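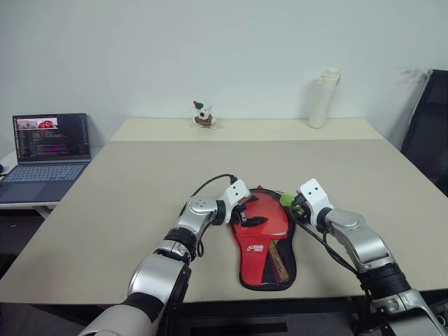 탁구 게시판 > 용품 > 케이스/가방

제목: 라켓 모양 케이스, 하단 메쉬 구조 써보신 분

커트만연습
2021년 1월 31일 일요일
Zoswood 사각 케이스를 쓰다가 라켓형으로 바꾸려고 합니다. 보고 있는 것은 빨간색이고 위쪽은 광택 있는 원단, 손잡이 쪽은 검은 메쉬입니다. 지퍼는 테두리를 따라 검은색, 손잡이(풀러)만 연두색에 가까운 밝은 초록입니다.
궁금한 점은 두 가지입니다.
1) 메쉬 쪽으로 먼지나 습기가 들어와 러버에 영향이 있는지
2) 라켓 2자루가 들어가는지
블레이드는 셰이크핸드, 러버는 양면 맥스 두께입니다.

펜홀더복귀
1번은 걱정할 수준이 아닙니다. 메쉬가 닿는 부분은 그립이고 러버면은 위쪽 원단이 덮습니다. 보호 필름을 붙여서 넣으면 차이 없습니다.

drive_234
동의 못 합니다. 안쪽에 칸막이가 없으면 공기는 통합니다. 점착 러버는 필름을 붙여도 가장자리부터 먼지가 붙습니다. 저는 Mota 라켓형을 한 시즌 쓰고 밀폐되는 사각으로 돌아갔습니다.

펜홀더복귀
점착 러버라면 그럴 수 있습니다. 글쓴 분은 점착이라고 안 하셨는데요.

커트만연습
점착 아닙니다. 일반 텐션 러버입니다.

구장총무아님
2번 답변. 맥스 두께 2자루는 권하지 않습니다. 지퍼는 닫히는데 곡선 구간에서 이가 벌어집니다. 제 것은 6월에 그 자리에서 터졌습니다. 수선비가 새로 사는 값과 비슷해서 버렸습니다.
1자루에 공 주머니 별도 구성이 맞습니다.

drive_234
지퍼 문제는 여는 방법 탓도 큽니다. 한 손으로 풀러만 당기면 원단이 같이 끌려옵니다. 반대쪽 테두리를 잡고 당겨야 합니다. 광택 원단은 미끄러워서 더 그렇습니다.

구장총무아님
제 경우는 잡고 열었습니다. 두께 문제입니다.

흑단5겹
메쉬의 실질적인 장점은 그립 건조입니다. 땀이 많은 사람은 사각 밀폐형에 바로 넣으면 그립 냄새가 남습니다. 저는 무게도 재봤습니다. 제 Drarel 사각형이 379g이고 라켓형은 234g입니다. 가방에 옷과 신발까지 넣으면 의미 없는 차이입니다.

펜홀더복귀
그립에 땀 흡수 밴드를 감으셨으면 폭도 확인하세요. 손잡이 쪽이 좁은 제품은 밴드를 감은 채로 넣으면 끝이 걸립니다.

커트만연습
밴드는 안 감습니다. 그럼 라켓형은 1자루용으로 사고, 예비 라켓은 기존 사각에 두겠습니다. Clodato에서 파는 것도 같은 구조인지 아시는 분 계신가요?

흑단5겹
Clodato는 전면이 원단이고 메쉬가 없습니다. 대신 뒷면에 공 3개짜리 포켓이 있습니다.

drive_234
그 포켓에 공을 넣으면 러버면이 눌립니다. 비워두고 쓰세요.

커트만연습
참고하겠습니다. 메쉬 있는 쪽으로 주문했습니다.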